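Pesquisar neste site
Procurar por palavra-chave
Ir

Hotel e Centro de Conferências Karaca
Lista de verificação de segurança antes da abertura de época, com comentários

Última atualização: 10 de setembro de 2025

Preenchida por: Aslı Yazıcı
Edifício: ala antiga (quartos), ala nova (salas de conferência), cozinha de apoio
Legenda: C = conforme; NC = não conforme; P = pendente

1. Saídas e caminhos de evacuação

1.1 Portas de saída da ala nova abrem para fora sem chave – C
1.2 Porta do corredor do piso 2, ala antiga – NC
Comentário: a porta fecha, mas a barra antipânico precisa de muita força. Pedi a uma colega mais pequena do que eu para experimentar e ela só conseguiu à segunda vez. A firma Nimov já foi avisada por escrito.
1.3 Plantas de emergência em todos os pisos – C
Comentário: no piso 3 a planta ainda mostra a antiga sala de leitura, que hoje é arrumo. Não conta como falha, mas peço que se corrija na próxima impressão.
1.4 Lotação afixada à entrada do auditório – C
Comentário: a placa diz 134 lugares e coincide com a licença.

2. Deteção e combate a incêndio

2.1 Extintores com etiqueta dentro do prazo – NC
Comentário: são 88 no total. O do patamar entre os pisos 1 e 2 tem a etiqueta ilegível e deve ser trocado, mesmo que a pressão esteja boa.
2.2 Central de deteção sem avarias no painel – C
2.3 Mangueira da ala antiga desenrola até ao último quarto – P
Comentário: não fiz o teste porque havia hóspedes a dormir. Volto a fazê-lo ainda em setembro, de manhã.
2.4 Iluminação de emergência – C
Comentário: testada com o quadro desligado durante 70 minutos. No fim, as luzes da escada de serviço estavam mais fracas, mas ainda se via bem o degrau.

3. Salas de conferência e mobiliário

3.1 Mesas estáveis, sem arestas partidas – C
3.2 Cadeiras empilhadas fora das passagens – NC
Comentário: duas pilhas encostadas à porta da sala Breviteo. Foram retiradas no mesmo dia, mas escrevo na mesma, porque já é a segunda inspeção em que isto acontece.
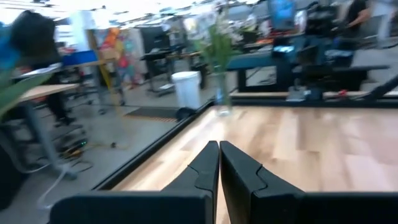 3.3 Superfícies de trabalho de madeira – C
Comentário: o fornecedor Drudovora recomenda óleo duas vezes por ano e o registo está em dia. Ao inspecionar um tampo, é preciso passar a mão pelas juntas, que os olhos sozinhos enganam. Num tampo claro feito de tiras retangulares, com calha preta ao longo dos lados, a linha onde a madeira encontra a calha é a primeira que verifico, e depois olho de lado, contra a luz, porque o reflexo branco pode esconder um risco.

3.4 Cabos no chão protegidos com canaleta – P
Comentário: a canaleta foi encomendada. Até chegar, os oradores devem usar as tomadas da parede norte.

4. Receção e zonas comuns

4.1 Tapete da entrada preso ao chão – C
4.2 Corrimão da escada principal firme – C
4.3 Caixa de primeiros socorros completa – NC
Comentário: faltam compressas e a tesoura. O livro de registo não diz quem as levou.
4.4 Temperatura da água nos lavatórios públicos – C
4.5 Depósito de água, mais de 1.000 litros, com tampa fechada – C
Comentário: a tampa fecha bem, porém o cadeado está enferrujado e convém pôr outro.

5. Seguimento

Os pontos 1.2 e 2.1 devem ficar resolvidos antes da primeira conferência. Os pontos P serão vistos por mim na próxima visita. Quem corrigir um ponto, por favor escreva a data e a rubrica na folha que está na receção – por telefone eu não consigo dar a falha como fechada.

Contacto: serviço de manutenção, receção do Hotel Karaca | © Karaca. Todos os direitos reservados | Voltar ao topo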